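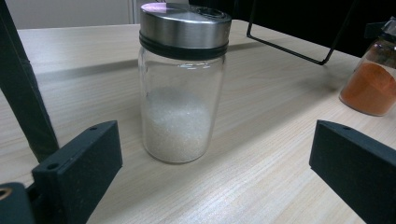

Item 1. Glass jar with steel lid, white granular contents. Second jar, orange-red powder, at right.

Skerkcombe Shared Studio
Minutes of the furniture and supplies meeting, 23 May 2018

2 comments | 387 shares

Present: Natalia Galindo (chair), So-yul Jin, Seul-gi So, Rizwan Herath (minutes)
Apologies: Ye-rin Choo

The minutes of the previous meeting were accepted with one correction. The supplier of the desk oil is Getix, not Flukoseck.

1. Seasoning jars

So-yul Jin reported that jars are still being left on the work desks after lunch. The white contents cannot be told from one another by sight through the glass. Salt was put in the sugar bowl again last week.

Agreed: each jar is to carry a label on the glass, below the neck band. The lid is not to be labeled, as lids get swapped during washing. The label will give contents and fill date. Rizwan Herath asked whether jars should be topped up or emptied first. Agreed that they be emptied, washed and dried before refilling.

Jars are to be stored on the kitchen shelf with the lid opening closed. Ground spices go on the lower level, away from the kettle.

Action: So-yul Jin to print labels. Seul-gi So to clear the lower shelf.

2. Desk surfaces

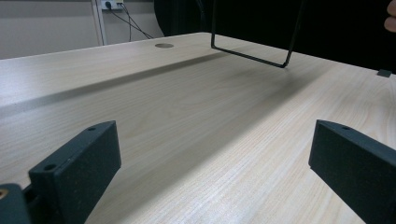 Item 2. Desk surface, pale wood grain, with cable grommet near the back edge.

Seul-gi So presented the surface check. Marks were recorded on several desks, mostly ring marks from cups. Light marks came out with a damp cloth followed by a dry one. Deeper marks remain and are listed in the desk book.

The cleaning spray from the old stock leaves a film on the pale finish. Its use on desks is to stop. It may still be used on the kitchen floor.

Natalia Galindo asked that wiping follow the direction of the grain. Cross-grain wiping with the rough side of the sponge has dulled one desk near the window. The sponge is to stay at the sink.

Two quotes for refinishing were tabled. Flukoseck quoted 2,000 for all desks, including removal and return. The second firm quoted 1,000 but would do the tops only and would need the room cleared by us. No decision was taken. The matter is held over until July, when the lease position will be known.

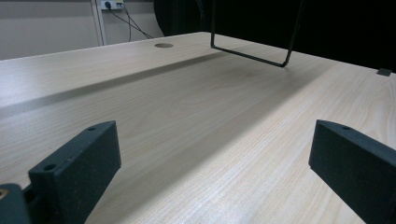

Ye-rin Choo had sent a written comment asking that the oil test go ahead whatever is decided on refinishing. Agreed. The test is to be done on the underside of one desk, with a small patch left untreated for comparison. Drying time is to be taken from the tin.

Action: Ye-rin Choo to carry out the test and enter the result in the desk book.

3. Cables and grommets

Rizwan Herath reported that chargers are being run over the front edge of the desks. This puts strain on the plugs and gets in the way of wiping. Cables are to go through the grommet at the back. Wi cable ties are in the top drawer of the supply cabinet. They can be reopened and should not be cut.

The question of a power strip under each desk was raised and left open.

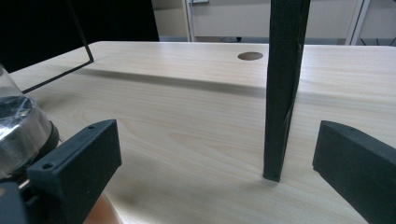

Where should a container go if it is found on a desk at closing time?
Put it on the kitchen shelf with its lid on, and write the desk number on the sheet by the sink.

4. Other business

The drawer runner on the supply cabinet sticks when fully loaded. Seul-gi So will move the paper stock to the bottom drawer.

Natalia Galindo asked that the desk book be kept on its hook. It was missing for part of this month.

Next meeting to be set by the chair once the lease position is known.

Minutes taken by Rizwan Herath.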